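Lokow two-arm bench

Equipment list > Shared benches > Lokow two-arm bench

Status: bookable
Item number: 237
Location: Akgate building, ground floor
Used for: pick and place, two-arm handover, the cup shelf task

The Lokow bench is a table-top cell with two small arms that face each other across a wooden work surface. Students use it for the second-term automation project and for the Holub Cup, our yearly contest in July. It replaced the single-arm bench, which could move a cup well enough but gave teams no practice in sharing a space between two arms.

Each arm ends in a two-finger parallel gripper. The fingers can be taken off with a hex key, and teams may print their own as long as they fit the standard mount. Please put the original fingers back before you leave. 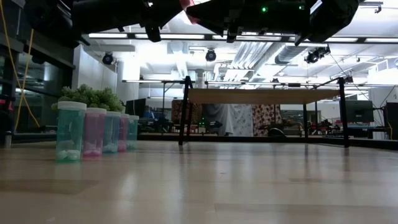
Containers lined up in front of the plant, with the arm overhead.

What comes with the bench

Two arms with grippers, mounted on base plates
Black extrusion frame with wooden top
Raised shelf
Lidded containers in mixed colours
Artificial plant, used as an obstacle
Power supplies and control computer
Skinden control software, student licence

The containers are light and will tip if a finger catches the lid. Start with the slow speed setting, at 21 per cent, and do not go above 65 per cent without a member of staff in the room. The software will let you set a higher figure – it does not know what is on the table.

The cup shelf task

Teams have to transfer cups between the table and the raised shelf using either arm or both. A cup counts once it is upright and the gripper has let go. Knocking the plant costs two points, and so does any contact between the arms. Teams choose their own order of picking, and most of the marks in the written report are for explaining that choice.
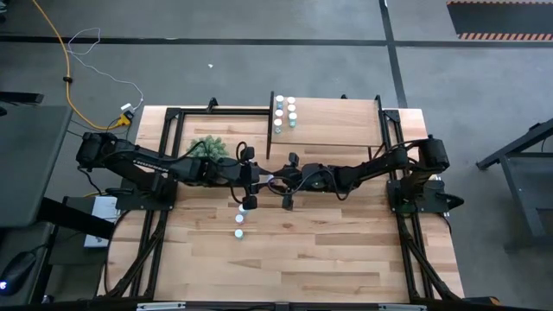
Skinden Robotics Club – Equipment and Bookings

Cups on the table go in a line so that either arm can be tried on the same layout. If you change the layout for your own tests, save it under your team name and leave the default file alone. The arms are calibrated against the shelf, so the shelf should not be moved at all. If it has been knocked, run the shelf check from the start menu before doing anything else.

Booking

Slots are two hours long and open to any team that has passed the bench safety test. Wednesday evenings are kept for beginners. A team may hold one slot at a time, and a slot not taken up within the first quarter of an hour goes to the next team on the list.

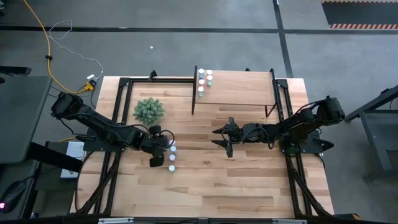

Before a slot ends, send both arms to the rest position and wait for the motors to stop before switching off at the control computer. Cups go back in their tray. Log files are kept until the end of term, then wiped, so copy anything you need for your report.

Known faults

The left wrist cable can work its way round the gripper after long runs. Stop the arm and free it by hand.
The shelf check sometimes fails on the first try. Run it again.
Spare fingers are on order from Holub.

Related items: single-arm bench (withdrawn), finger printing kit, Akgate tool store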